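Tovel hand-held gripper, two-unit kit: review for small labs planning a purchase

Posted November 22, 2025
Category: Data collection hardware

Summary

The Tovel is a parallel-jaw gripper carried in the hand, with a camera fixed above the jaws. It is sold for recording manipulation demonstrations without tying up an arm. We bought the two-unit kit in April through Dirnutgate and have used it on desktop pick-and-place work. This review covers what the kit costs to own over a budget year, what wears out, and what should go on the same purchase order. Software gets a short section only, as ours is largely home-made.

What was ordered

Two grippers, two charging leads, one calibration board, one spare set of finger pads and a hard case. The case foam is cut for two units and the board. It has no space for leads, which travel in a separate bag and have already been left behind at one site.

Delivery was on schedule. The packing list did not match the invoice line for line, and our finance office queried it. Buyers in a university or a public agency should ask for an itemised quote before raising the order. Dirnutgate supplied one within two days of being asked.

Mechanism

The jaws are driven by a linkage from a squeeze handle, with no motor. Both fingers move together and stay parallel to within a small error near full opening. At full close there is slight lateral play, which was present on both units out of the box and has not grown noticeably.

Pivot caps can be removed with the supplied key. Lubrication is by light grease at intervals of 300 hours, according to the manual. We have done it twice. It is a short job on a clean bench, though the first attempt was slower than it should have been owing to a diagram in the manual that shows an older bracket.

Weight is acceptable for short sessions. Past 40 minutes, operators reported forearm fatigue and their grasps became less consistent, visible in the logs as a longer pause before closing. We now cap sessions at 20 minutes and rotate operators. This has a direct effect on labour planning: a single-operator budget will not deliver the hours that the hardware is capable of.

Finger pads

Pads are the main consumable. They are bonded to the fingertips and lift first at the outer corner. Replacement means scraping off the old adhesive, cleaning with isopropyl and leaving the new pad clamped overnight. Order at least 20 spare pairs per programme year if the gripper is in use most working days. The single spare set in the kit was gone in the first month.

Grip on dry wood, card and rigid plastic is good. Grip on slick film is poor, and thin bags tend to slide out along the pad as the jaws close. A softer pad from Bromo fits after trimming and handles film better, but it marks sooner and sheds fine dust. We keep one unit on standard pads and one on the soft type, and log which was used.

Camera and recording

The wide lens keeps both fingertips in view through the full stroke. Straight edges bow heavily towards the margins, so calibration is not optional. Allow a morning for the first calibration and much less for later ones. Fast wrist movement under ordinary office lighting produces blur in the background and on the work items. The remedy is more light, and two desk-height LED panels should be treated as part of the system cost.

Storage is easy to under-budget. Raw recordings filled our first drive well before the end of the pilot. We moved to a small network store with mirrored disks, and the colour of that line item in the spreadsheet has been red ever since.

Software

The vendor's recorder is stable and plain. Export is slow. Time stamps from the two units can be aligned only after recording, using a sync gesture at the start of each take. A documented interface exists and our own tools now use it. Labs without a programmer should allow for contract help.

Comparison

We had a Nomura gripper on loan for the same trial tasks. It has a better handle, a quieter linkage and a trigger that suits small hands. Its pads are moulded to the finger, so a worn pad means a new finger. On purchase price alone the Nomura looked favourable. Once a year of fingers was included, the Tovel came out ahead for us. A lab with lighter use could reasonably reach the other result.

Planning notes

Budget under four headings: hardware, consumables, operator time and storage. Operator time was the largest of these by a wide margin. Freight and duty should be quoted separately from the unit price, and any exchange rate held in writing until the order is placed.

Desk space needs planning too. Small goods, toys and packaging share the bench with a computer and its cabling, and the operator has to clear all of it with the width of the linkage. A deeper desk would be our first change.

Buy test objects in duplicate. They get crushed, lost or quietly discontinued by the shop, and a task definition written around one particular toy is difficult to repeat.

Faults to date

One charging lead failed at the strain relief and was replaced under warranty. One pivot cap worked loose and was retightened. The case latch is weak. No faults in the camera on either unit.

Recommendation

Suitable for a small lab that already has some programming capacity and can staff sessions in rotation. Buy two units, a year of pads, lighting and storage on the same order. Do not buy a single unit with the intention of adding another later, as the kit discount does not apply retrospectively.
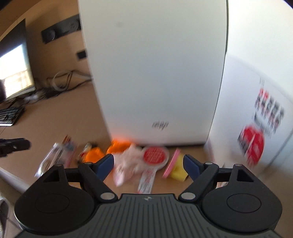

Bench work among small items, and wooden blocks between the fingertips in the second view. 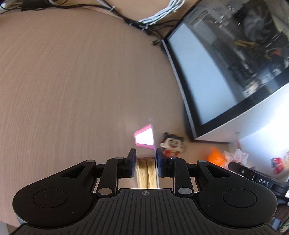
Should the service contract be bought with the kit?

For a first purchase, leave it out and put the same money into spare pads and a second charging lead. The standard warranty covers the first year, and the routine work can be done in-house with the supplied key. Review the decision when the warranty has two months left, as Dirnutgate will still add a contract at that point without an inspection fee.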